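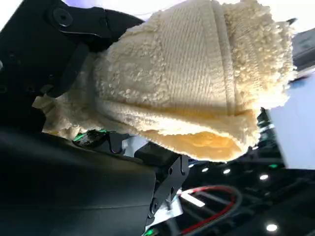

Pre-run software checklist, two-arm cloth and tableware cell, Flitville
Filled in by Kourosh Ranjbar, October, with a few notes for Julián

1. Controller starts with no leftover faults. OK
Comment: Took two tries, as the Drino planner was still holding yesterday's goal. Please clear the queue before you head home, Julián!

2. Grip force limit loaded for cloth. OK
Comment: Terry towel bunches up thickly between the fingers, so I've kept the softer profile and I'm quite happy with it.

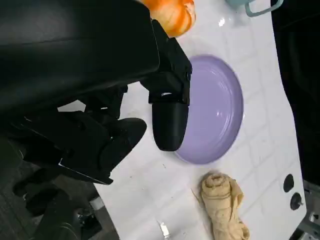

3. Keep-out height over tableware. OK, with a note
Comment: I've set it to 8 mm above the plate rim, and I'd love a second opinion on that.

4. Arm-to-arm collision check running at 300 Hz. OK
Comment: Lovely and steady all morning.

5. Perception labels towel and plate separately. RECHECK
Comment: Shiny reflections on the white tabletop still bother the Stomis mask a little.

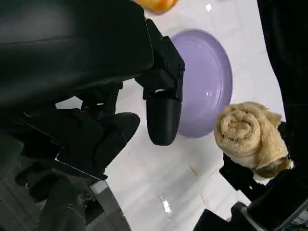

Can we go ahead if item 5 still says recheck?
Only at reduced speed, with one person at the stop button, until Julián Calvo has signed off the new mask.

6. Log folder has room for the run. OK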